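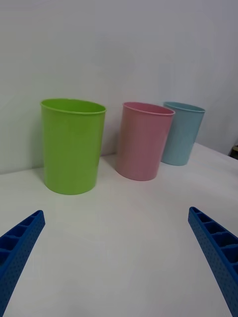
Cups: green, pink, light blue.

7 December 2020
Ollum harness, medium, second batch

Started on the chest straps. Jeltum webbing is the 25 again, same roll as the leads, but the edge feels furrier than the end we cut in February. Melted the ends twice, still fraying a bit at the corner. Try the hot knife slower. Don't hold it there till it goes brown, the brown bits scratch — had a complaint about that on a whippet.

Box stitch on the front ring, Arico thread, top and bottom. Tension was off on the first few, loops showing underneath. Unpicked them, took for ever. Top dial wants to be lower than what's written on the tape on the machine. Have changed the tape.

Pull test on the hanging rig, 30 kg, left over lunch:
straight stitch only — crept 9 mm, threads going at the corner
box and cross — no movement I could measure
box and cross, old thread — fine but looks awful

So box and cross it is. Not going back to the straight one even for the small sizes, whatever it saves.
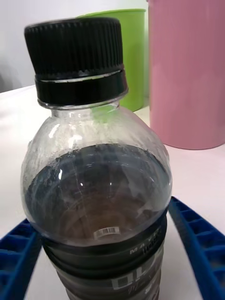 Buckles next. The Nilsuwan ones click nicely but the tongue is stiff and with gloves on you can't find the side bits at all. Did open and close by hand to 1000 in two sittings, thumb is wrecked. No cracks. Spring feel went softer after the first couple of hundred then stayed put. Would like to do the same with one that has been left in the freezer overnight, plus one with wet sand in it as thats what kills them on beach dogs.

Belly strap still rides up behind the elbow on deep-chested dogs. Moved the slider back 17 mm on the pattern card, pencilled in, NOT inked yet. Needs a greyhound and a staffie before I trust it.

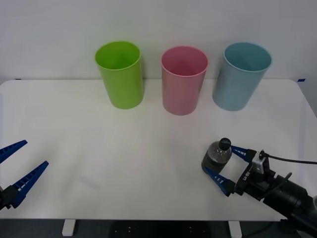

R. Tandem

Padding: fleece pills, mesh doesn't but looks cheap. Mesh on the belly, fleece on the chest for now. Turn the seam outwards or it rubs.

Left to do
re-cut the two chest straps that came out short (my fault, read the wrong side of the rule)
order more black thread, around a reel left
ask Jeltum if the roll was a diferent dye lot
wash test on the orange, it bled onto the fleece last time

Machine oiled, needle changed, old one in the sharps tin.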